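Tablecloth on a small square table: weight, overhang, slipping

Flavby Home Forum > Dining and Linens > June 16, 2023
Thread views: 629

rutik_34
Replacing the cloth on a square table, 700 mm a side. Top is smooth and the current cloth creeps every time a glass is slid across it. Options are plain cotton with a felt underlay, or coated cotton with nothing under it. Which one stays put?

dranider
Coated, no underlay. Felt adds a second layer that can move. The coating also wipes clean, so you wash it less and it keeps its size.

sithole118
Disagree. Coated cloth holds a fold line for weeks and a stemless glass rocks on the ridge. Felt grips the table and the cotton grips the felt. Cut the felt 10 mm short on each side so it doesn't show.

dranider
Fold lines come from storing it folded. Roll it on a tube.

sithole118
Fine if you have somewhere to keep a tube. Most people have a drawer.

rutik_34
No room for a tube. What overhang? The shop lists 1000 mm and 1200 mm squares.

sithole118
1000 gives you 150 per side. 1200 gives you 250, and that lands in your lap and gets dragged when you stand up. Take the 1000 and wash it before you cut the felt — untreated cotton can lose a few percent.

dranider
Agree on 1000. Still wouldn't bother with felt. Clips at the corners do the same job.

rutik_34
Clips catch on sleeves. Going with cotton and felt, 1000 mm. Pattern will be small white flowers on pale blue, same as the one in the photo. Clear glass is hard to see against that blue, so I keep the glasses in from the edge, and the yellow flowers stay at a far corner where they don't get reached over. 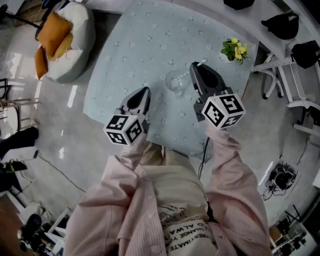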